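Storing Condoms and Lubricants at Home

Most storage faults come from heat, pressure and the wrong oil. The notes below apply to latex condoms unless stated.

Where to keep them

Keep condoms in the original box, in a dry drawer at room temperature. A bathroom cabinet is a poor choice because of the steam. Wallets and glove compartments are worse. A rigid tin such as the 8 cm Wadum prevents creasing and costs little. 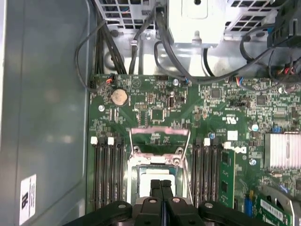 Does a bedside drawer count as cool if the radiator is right behind it? Mine read 27 °C all through February.

Move the box to the other side of the room. Short warm spells matter less than months of steady heat, but there is no reason to accept either.

Checking stock

Read the expiration date on each foil, as the outer box may have been refilled. Press the foil gently between two fingers. You should feel a small cushion of air. Discard any that are flat, sticky or torn at the seam. Use the oldest first.

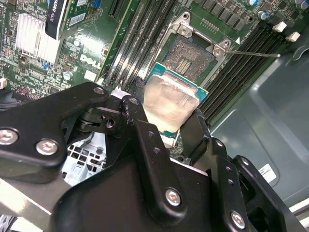 Desktop processor over an open socket, Dell motherboard.

Matching the lubricant

Use water-based or silicone-based products with latex. Petroleum jelly, baby oil and cooking oils weaken it. Do not use silicone lubricant on silicone toys unless the maker allows it. Wipe the bottle neck after use and close the cap fully. Large 500 ml pump bottles, like the Cetholm, should stand upright.

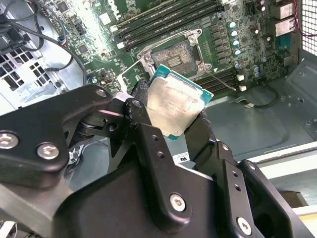 Disposal

Wrap used condoms in tissue and put them in the trash. Do not flush them. Expired stock goes in the trash too, with the foils cut open.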